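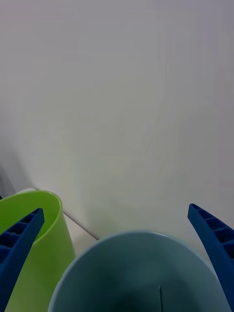 Progress Report: Manipulation Cell, Deltville Site
Reporting period: January to March
Prepared by: Seema Khurana
For: Refugio Nava, Taltetti Fund

1. Status

The demonstration visit listed as the main deliverable for this period took place in March at the Deltville site. The cell ran from 10 a.m. to 3 p.m. with one break for lunch. Visitors came from Hermans and from the Cerkville technical college, 112 in total by the sign-in sheet.

2. Setup

The arm was run on the cup-handling task only. Plastic containers of different colors and diameters were placed on a white table against a plain wall, and the arm was asked to pick one and set it down at a marked spot. All control used the wrist camera. The overhead camera was left off so that visitors would see the same configuration we intend to ship to Cerkville.

The ribbed blue fingers replaced the flat pads used last period. No other hardware was changed. The training set was frozen at 849 recorded picks one week before the visit, and no picks were added after that.

3. Results

The cell completed 200 attempts during open hours. Of these, 3 ended in an operator stop. Two stops were called when a finger pressed on the rim of a neighboring container during the approach. The third was a network dropout between the controller and the logging machine; the arm held position as designed and was restarted by hand.

Attempts that ended in a missed grasp without a stop were logged separately. Those logs have not been fully reviewed, and no success rate is reported here. It will be included in the next report.

Wide containers remain harder than narrow ones. With a wide rim there is little clearance on either side of the open fingers, and small errors in the approach angle matter more.

4. Visitor feedback

Hermans asked mainly about cycle time and about cleaning the fingers, where the recesses may collect dust. We do not have cleaning data yet. The college asked whether students could record picks themselves. This is possible with the present software but would need a second teaching handle.

5. Budget

Spending is within plan. The finger molds came in under the quoted price, and the difference was used for table hire and signage. No transfer between budget lines is requested.

6. Next period

Review of the missed-grasp logs.
Retraining with closer spacing between containers.
Wear check on the fingers.
Shipping date for Cerkville, to be agreed with Mr. Nava by the end of April.

The full attempt log is available from the Deltville office on request.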